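6 min read
14 shares | 3 comments

3.2 Surfaces Used for Folding Outerwear

Participants in the Utwood household study were asked to put away cold-weather clothing in their usual manner and to record where each item was laid before it was folded. The final set contains 724 folding episodes from 137 homes, all recorded in September. Quilted and padded garments were treated as a separate class. They hold air, resist creasing along a straight line, and take up more surface than a shirt or sweater of the same size.

The bed was the surface most often chosen for this class. Participants rarely cleared it first - blankets and comforters were usually pushed toward the headboard or left where they lay, and the garment was placed at the foot. Figure 3 shows a typical starting layout, with the zipper closed and the sleeves spread away from the body of the jacket.

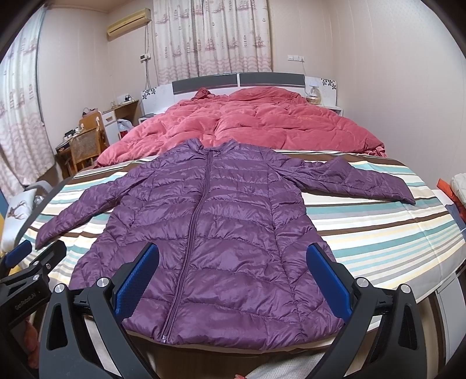
Figure 3. Purple quilted jacket laid front side up at the foot of a bed, on a striped sheet.

Sleeve position at the start was coded as spread, tucked, or mixed. The layout in Figure 3 was coded as spread, although one sleeve is bunched near the shoulder. Coders were instructed to disregard bunching of this kind unless it hid the cuff. Zipper state was coded separately, following the Hamdan garment scale.

Floor and sofa layouts were less common and are discussed in Section 3.3. Episodes in which the garment was rolled directly into a storage bag, with no flat stage, were excluded from the analysis of surfaces but kept in the timing data.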